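Flimton Soft Goods Set: README and data card

Last changed 2018-12-16. Kept up by the Flimton data team.

Hello, and thank you for taking an interest in Flimton. Please read at least as far as the part on known faults before you start a long training run, as several people have come back to us a week later with questions that are answered there.

What it is

Flimton is a set of recorded examples of a two-armed robot handling cloth on a padded seat. Each example is one attempt at one small job, steered by a person from start to finish, with the camera views and the arm readings saved side by side. We gathered it so that a learning system could pick up the habits of a patient human operator: where to reach, when to close the fingers, and when to back off and try again.

There are 3000 examples in this release. The jobs are kept deliberately plain. Pick the cloth up, move it along the seat, fold it over once, hand it from one gripper to the other. We were tempted by fancier things — the early plan had a whole section on pillowcases — but cloth is quite hard enough when it is only being picked up, and we would sooner have a lot of good simple work than a little muddled clever work.

The views

Every example has a wrist view for each arm and one view from higher up that takes in the seat and both grippers. The wrist views travel with the arm, so the fingers stay in much the same spot while everything else swings about behind them. 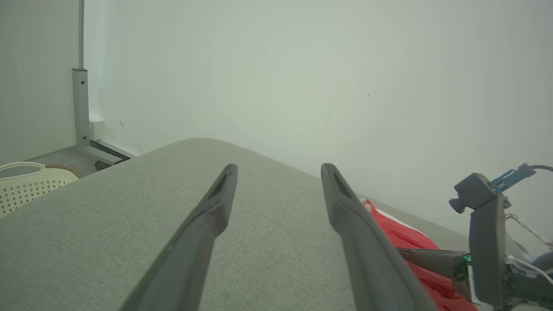
We save all the views at the same rate and line them up by the clock on the recording machine, not by the clocks in the cameras themselves, which drift. If you only have room on your disk for part of the set, take the upper view and one wrist. Our own trials with the Ruggiero trainer did reasonably well on that pairing, though handing over from one gripper to the other suffered a good deal.

How an example is made

The operator sits at the Vallimix desk and moves a pair of small hand levers, and the arms follow. Before each attempt the cloth is dropped on the seat from a little way up so that it lands as it likes. We do ask operators not to tidy it first! A neatly laid cloth is a kindness to the robot and no help at all to anybody training one.

The attempt begins when the operator presses the pedal and ends when they press it again, or after 40 seconds, whichever comes sooner. Then they mark it as good, partly good or failed. The failed ones are kept. They sit in their own folder, with a short note in the operator's own words, and some of those notes are very useful reading if you are trying to understand why your own system keeps pinching the seat cover.

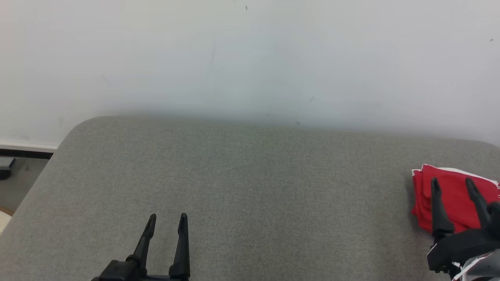
New operators do 100 practice attempts before anything of theirs goes into the set. That may sound like rather a lot, but the levers take some getting used to, and early attempts tend to be full of little stops and second thoughts. A system trained on hesitation learns to hesitate, as we found to our cost with the first batch back in June, all of which has since been recorded afresh.

What is in the folders

good, partly and failed hold the examples themselves, one folder to each attempt. Inside you will find the views, a table of arm and finger positions, and a small text file giving the job, the operator's number and the mark it was given. The splits folder lists which examples we use for training and which we hold back. Please keep to those lists if you mean to compare your results with ours.

Known faults

The finger readings lag slightly behind the views in 16 examples, all named in faults.txt. We have left them in but would skip them for training. The walls and seats are plain, so do not expect a system trained on this alone to cope with a busy living room. If you need more clutter, the Etden set uses the same folder layout and the two can be mixed without any fuss.

Use and thanks

You are welcome to use Flimton for study and teaching, and to pass it on so long as this file goes with it. If you find an example with the wrong mark, do send us its folder name and a line or two on what looks wrong. Corrections go into the next release, and the old lists stay available for anyone part way through a piece of work.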